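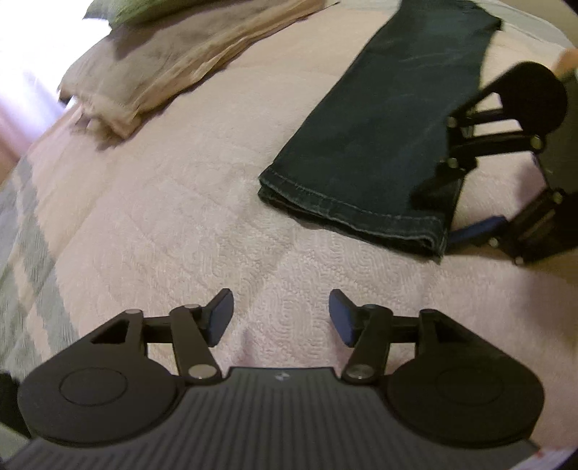 Bristlow 7 Bedspread

Pale pink and cream, woven, all seasons

The Bristlow 7 is a single-layer bedspread for domestic and guest house use. It replaces the Bristlow 5 in the Jerus range. Weave and yarn are unchanged. The hem is new: it is now turned twice and stitched down on all four sides, where the older model had a bound edge on the two long sides only.

Construction

Cotton warp, cotton and polyester weft. Yarn is dyed before weaving. No filling and no backing. Corners are mitred. The care label is sewn into one short side and should be placed at the foot of the bed.

Sizes

Single
Small double
Double
King

Finished sizes are given on the order sheet and are measured before washing. Allow for slight shrinkage in length on the first wash. Width is not affected to any useful degree.

Care

Wash at 40 degrees with like colours. Maximum load is one bedspread in a 7 kg drum, or one king size in an 8 kg drum.
Spin at 1000 rpm or below.
Do not bleach.
Line dry, or tumble dry on low and remove while slightly damp.
Iron on the reverse side, medium heat.

New dark denim can pass colour to pale fabric. Wash new jeans separately before leaving them on the bed for any length of time. Dye marks should be treated with cold water and a colour-safe stain remover before the spread goes in the machine. Heat will set them.

Wear test

The cloth was rubbed for 2000 cycles at the Clomenix mill, dry, against plain wool. Slight pilling was recorded on the cream yarn and none on the pink. The test report is held by Els Segers and can be sent on request.

Matching items

Tamiru pillow sham, cream
Tamiru bolster cover, pink

Sold separately. Shade may vary between dye lots, so order sets together.

Page last revised 30 January 2018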